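How to store plastic bags without losing a drawer to them

I've read plenty of advice about folding plastic bags into little triangles, and I don't believe most of it. The triangles look great for a week. Then someone pulls one out in a hurry, the rest come apart, and you're back to a drawer that won't close. What follows is the lazier method I've kept up since May.

Start by getting every bag out. Check under the sink, behind the trash can and inside the other bags. My pile came to 41, which is silly for a kitchen this size. I only wanted the ones I'd use again.

Throw out or recycle anything torn, sticky or smelling of onions. Check what your local drop-off takes before you haul it over there — the one in Zutdale turned away nearly half of mine.

Sort what's left into 2 groups: bags with handles, and plain bags that products came packed in. Guides love to tell you to sort by color and thickness too. I tried it and couldn't see the point.

For handle bags, flatten, fold lengthwise once and roll loosely. Don't bother with rubber bands. I bought the Pumik bag tube that everyone raves about, and it jams if you stuff it past the halfway mark. An empty tissue box does the same job.

Packing bags are more annoying. They're slippery, they hold air, and they puff back up as soon as you let go. Skip the folding:

1. Hold the bag upright with the open end at the top.
2. Run your other hand up from the bottom to push the air out.
3. Gather the bottom into tight pleats and pinch.
4. Wrap the rest around the pinched part and tuck in the end.

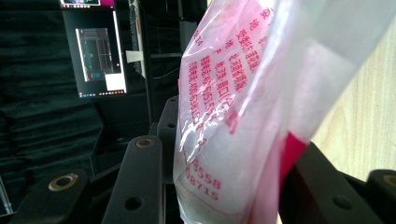

Printed plastic bag, bottom gathered into narrow pleats.

Creases don't matter, whatever the Castaño folding chart says about smoothing every bag on a counter first.

I wouldn't keep food in a printed packing bag. Mine hold cables, shoe polish and paint rollers.

Put the bundles in a small box and stop when it's full. The Telenov organizer has slots for 300 bags, and I can't think why a household would want that many. If a new one won't fit, an old one goes.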